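The Return of the Public Wash House

When the municipal wash house at Sotholm closed its doors, the town council expected little objection. Most homes had running water by then, and the building was costly to heat. Yet 1,456 residents signed a petition to keep it, and the hall was placed under the care of the Nindau Trust, which reopened it in September.

The wash house had always served more than one purpose. Families brought linen on a Wednesday, exchanged news and arranged work. Ratih Goh, who has studied the trust's records, found that the laundry ledgers also listed small loans, lost property and notices of marriage.

"People came for hot water and stayed for the company," she writes in her history of the building.

Restoration was led by the architect Alžběta Matoušek. The original roof was kept, while the pipes beneath the floor - 100 meters of them - were replaced in full. 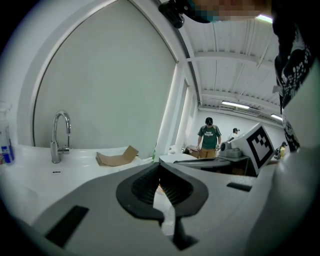

Fittings were among the most debated parts of the work. Older residents remembered separate hot and cold taps and wished to see them again. Modern taste has moved toward the chrome gooseneck faucet with a slim lever at its base, set on a white curved countertop, and the trust's members were divided on whether such a style belonged in a historic hall. The matter remains open, and a decision on the east room is expected after the next meeting.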